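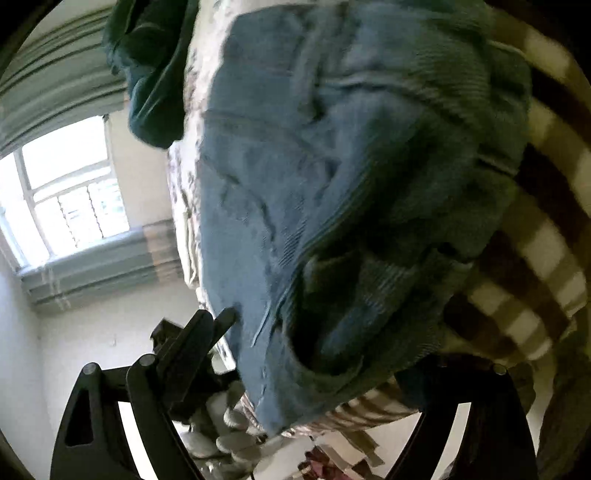
Garham pile separation is a method in robotic manipulation for removing single textile items from an unsorted heap. A policy is trained by imitation on demonstrations recorded with a hand-held two-finger gripper carrying a camera, and is then run on a robot arm fitted with the same fingers.

Most earlier approaches chose a grasp point from an overhead depth map. The Garham method uses only the view from the gripper and predicts a short sequence of motions, updated after every 12 steps. Folds and seams are not labeled.

The original training set, Nelten, contains 657 demonstrations recorded in furnished homes. In the first evaluation, published on Thursday, February 15, 2018, the policy removed exactly one item in 119 trials. A further 30 trials ended with two or more items lifted together, mostly where ribbed or knitted cloth had caught on a neighboring layer.

A later variant, Sosell, adds a brief shake after lifting.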